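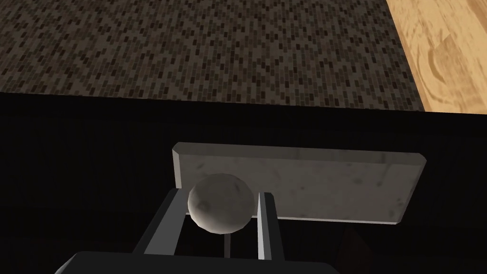

Can a student team learn useful things about grasping before it has a real arm to work with? In our course it could, up to a certain point. The students learned to plan a grasp, to log it and to judge it by a rule, but they learned very little about slipping and about worn parts.

Print this page
E-mail this article

4. The Student Project

4.1 Setting and task

The project was part of an elective course which we call Arnolano in the rest of this paper, after the building where it is taught. The course runs from September and meets on Saturday, because many of the students have a job during the week. The students worked in teams. Each team received the same simulated arm with a two-finger gripper, the same set of objects, and a short written task: pick up the ball, carry it to the slab and leave it there.

The task looks easy, and most teams told us so at the first meeting. The difficulty is in the word "leave". A ball that is released a little too high will bounce, and a ball that is released on a surface which is not level will roll. The teams had to decide for themselves where on the slab to release, from what height, and how fast to open the fingers. We gave no reference solution. We did give a rule for success: the ball must still be in contact with the slab 2 seconds after both fingers have lost contact with it.

Figure 3 (top of page) shows a simulated view along the gripper toward the objects. The ball is held between the two fingers, with the flat slab behind it. The ball and the slab have a similar light gray, speckled surface. The teams whose programs used color to separate the objects had trouble with this pair, and three of them changed to a method based on edges.

4.2 Software

The arm was driven through Lisard, a small control layer written for an earlier version of the course. Lisard accepts a target pose and a finger opening, and returns the contact state of each finger. It does not plan. Path planning was left to the teams, and in most programs it was a list of poses written by hand. One team wrote a proper planner and then had no time to test it -- we mention this because the same thing happened in the year before.

For the recording of trials we used Kahsay, which writes one line for each time step and one camera view at the moment of each contact change. The students complained about the size of these files, and with some reason. In the second half of the course we reduced the number of saved values, and the complaints stopped. We have not studied whether anything useful was lost by this.

4.3 Procedure

Every team was allowed 10 trials in each session while it was still developing its program. These development trials were not scored, and the team could stop a trial at any time. In the last session, the programs were frozen and run by the teachers on start positions which the students had not seen. The full set of scored runs has 2,000 trials, divided equally among the teams and made with the same physics settings.

From the scored runs we selected 116 failed trials for closer reading. The selection was random within each team. Two of the authors read each log separately and gave it one label: missed grasp, drop during carrying, bad release, or other. When the labels did not agree, the two readers looked at the saved views together and talked until they had one label. This was slow work, but we would do it again. In several cases the log suggested a drop and the views showed that the ball had never been properly between the fingers.

4.4 Observations

The most common label was bad release. This was not what the teams expected. In their written plans they had put most of their effort into the approach and the closing of the fingers, and only a sentence or two into the opening. A typical program opened both fingers at full speed as soon as the target pose was reached. If one finger lost contact earlier than the other, the second finger pushed the ball sideways.

Missed grasps came mostly from a wrong estimate of the height of the ball. A two-finger gripper with flat plates is forgiving in one direction and not in the others. When the plates close above the widest part of the ball, they press it down and out. The students who had drawn this on paper found the error quickly. The students who only changed numbers in the program often needed a whole session for it.

Drops during carrying were rare. We believe that the friction in the simulation is too generous, and we come back to this point in Section 5.

4.5 What the students wrote

At the end of the course each team handed in a report of a few pages. We had asked for failures to be described with the same care as successes, and in general this was respected. The better reports picked one failed trial and followed it through the log step by step. The weaker ones gave a success rate and a list of future improvements, with "more training data" near the top even in teams which had not trained anything.

Several reports asked for a physical arm. We agree with this wish. A used arm has been promised to the course by Tivard, and the same task will be repeated on it with the same rule for success -- if the slab can be mounted firmly enough. The programs will need new limits for speed and finger force before they can be moved over, and the next group of students will write these limits as their first assignment.

Print this page
E-mail this article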